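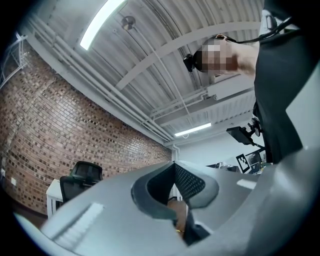 4.2 What the gripper camera records

6 min read
Last updated 18/08/2025

Figure 3. View from the hand-held gripper, Makstead set. The operator wears a head-mounted camera; a square printed marker stands near the monitors.

Hand-held collection is often sold as cheap robot data. We are less sure. The Makstead set holds 325 recordings, of which we kept 200 for training the Plider policy. Figure 3 shows one reason for our doubts. The gripper housing fills the lower half of the image, and much of what remains is ceiling, brick wall and the operator. The equipment on the table is partly hidden behind the housing. A policy trained on such views may learn the room before it learns the task.

Brirnum's earlier report claims that the head camera makes up for this. We could not confirm it. Adding the head view helped on 13 test layouts, all of them set up in the same room as the training data. With the layouts moved elsewhere, the gain was too small to separate from noise. We also doubt that the Addo filter, which scores each recording by smoothness of motion, removes the views that matter. It never looks at the pixels.

Shares: 6 | Comments: 0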